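Before You Squeeze the Handle: My Checklist for Hand-Held Gripper Sessions in Real Homes

Version 2, with my comments after each item
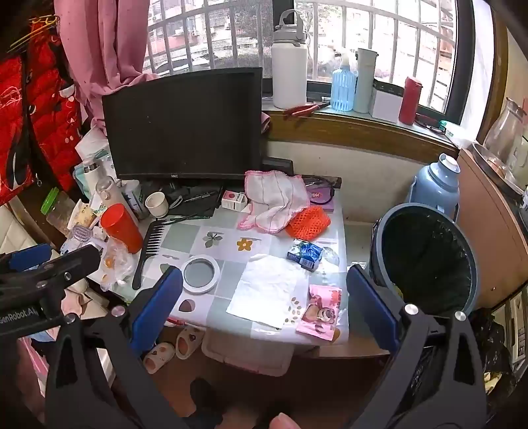
I started this list in May because I kept skipping the same things, and it grew. It covers sessions where a person carries a gripper around somebody's desk, kitchen counter or bedroom and records ordinary tidying, picking and placing. At Mindinow we do this in people's homes, so the usual shop-floor rules only get you partway (there's no yellow line on anybody's carpet, and good luck finding an e-stop on a dresser). The form number on our clipboards is 1301 and the items match it, but the comments are all mine. Argue with them!

Mark each item OK, FIX or N/A. If you mark FIX, write down what you did about it before you start.

PART A. THE TOOL

A1. Jaws open and close fully, no sticking.
Comment: Cycle it slowly a few times, well away from the table. If it feels gritty, stop and clean it. I used to push on through a gritty jaw and I have a drawer of worn parts to show for it.

A2. Pads seated flat on both jaws, no lifted corners.
Comment: I run a fingernail along the edge with the trigger released and my other hand off the handle. Blue pads like ours show dirt late, so wipe them even when they look fine. A lifted corner will grab tissue paper like you wouldn't believe, and then you've got shreds all over the place.

A3. Screws snug at the base of each jaw.
Comment: Snug, and then leave it alone. Please don't lean on the driver. If you do strip one, say so on the form and swap the tool out.

A4. Mounting arm and clamp tight, nothing wobbling.
Comment: Hold the handle still and wiggle the arm gently. Any play you can feel is a FIX. A loose mount ruins the recording, sure, but my bigger worry is a piece of hardware landing on somebody's toes or in their teacup.

A5. Fingers where they belong.
Comment: This is the one I write up most. Fingertips creep forward when you're concentrating, and everybody does it, me included. Decide on your grip before the first pick and check it again every time you set the tool down. Nothing of yours goes between the jaws, ever, including "just for a second" to free a stuck wrapper. Release, put the tool down, then pull the wrapper out.

A6. Battery at 90 percent or better at the start.
Comment: People ask why so high. A tool that dies in mid-grip drops things or hangs onto them, and I don't want either one over a keyboard. My last check read 94 and I was very pleased with myself.

PART B. THE WORK SURFACE

B1. Ask before you move anything.
Comment: It's somebody's desk! The whole point of working in homes is that combs, mirrors, pouches and snack packets end up next to each other, and we want them that way. Clear what's dangerous, with permission, and leave the rest be.

B2. Breakables identified out loud.
Comment: I say them as I point: mirror, glass jar, any cup with a drink in it. It feels silly for the first minute. For round mirrors, I either get a clear yes to handling them or I put them on the hands-off list. A mirror lying flat is hard to get a jaw under, and the temptation is to scrape it toward the table edge, so don't.

B3. Open containers checked.
Comment: Treat every cup as full until you've looked inside. Paper cups tip if you so much as breathe on them. Bottles get their caps checked by hand, and spray bottles and anything unlabeled go on the hands-off list. I don't care how nicely it fits in the jaws.

B4. Tablecloth behavior tested.
Comment: Tug a corner lightly. If the cloth slides, everything on it slides too, and a low approach with the gripper can bunch the fabric and bring the whole desk to you. On patterned cloth I also slow down, because it's easy to lose a thin white tissue against white squares.

B5. Cables traced from end to end.
Comment: Follow each one with your eyes and then with your hand. Thin black cables hiding by a keyboard or a monitor stand are the classic snag. If the monitor isn't part of the task, ask whether it can be switched off, and keep the jaws a hand's width from the panel.

B6. Mesh and loops.
Comment: Net bags catch on screw heads, jaw corners, watch straps, you name it. Pick them up by a gathered bit and lift straight up. If one snags, release and untangle by hand with the tool resting on the table. A towel lying right beside a net bag is a good practice pair, as long as you lift one at a time.

B7. Torn packets.
Comment: Check whether there's food in there before you squeeze. Crumbs in the jaw mechanism are an A1 problem tomorrow morning.

B8. Hand tools and sharps.
Comment: Pliers, scissors, razors. Look along the windowsill too, as that's where folks park the pliers. Leave them where they are unless the task calls for them, and if it does, handles toward you.

PART C. THE ROOM

C1. Standing spot clear.
Comment: Look at the floor, under the desk as well. Slippers, storage bins and trash cans are all at exactly the height you stop noticing once your eyes are on the jaws. I take one step back and one to each side before starting, just to find out what I'm going to bump into.

C2. Curtains and hanging clothes.
Comment: Puffy jackets and drapes drift into your elbow. Tie the curtain back if the owner's fine with it, and put it back the way it was afterward.

C3. Reaching limits agreed.
Comment: No picks from behind a monitor or off a windowsill if you have to lean over the desk. Walk around, or skip it. A tall flask on the floor side of a desk counts as an obstacle even when you never mean to touch it.

C4. Privacy.
Comment: Labels on boxes, letters, a window facing the neighbors. Ask the owner what should be turned over or covered, and point out the window yourself, as they're so used to the view they forget it. Write the answer on the form. Our client Vandenard asks to see this line filled in and they're right to.

PART D. DURING THE SESSION

D1. Tool down, jaws open, whenever you talk to someone.
Comment: I wave my hands when I talk. Enough said.

D2. Pause at every change of object type.
Comment: Going from soft to hard is where the grip goes wrong. A towel forgives a heavy squeeze and a thin plastic jar won't.

D3. Stop word agreed with everyone in the room.
Comment: We use "Cairns." It came from the old project name and it never turns up in conversation, so it works beautifully.

PART E. AFTER

E1. Everything back where the owner wants it.
E2. Pads wiped, jaws cycled, tool in its case.
E3. Dropped, dented or spilled items written down, however small.
Comment: Tell the owner before you leave, too. I once bent a comb tooth and felt ridiculous reporting it, and the owner thanked me for it.

E4. Form copied to the Grillemley folder the same evening.
Comment: I still forget this one. Working on it!

Still open for the next version: a proper line about pets, and whether A6 should apply to the spare battery. Send me your marked-up copies with the coffee stains and everything.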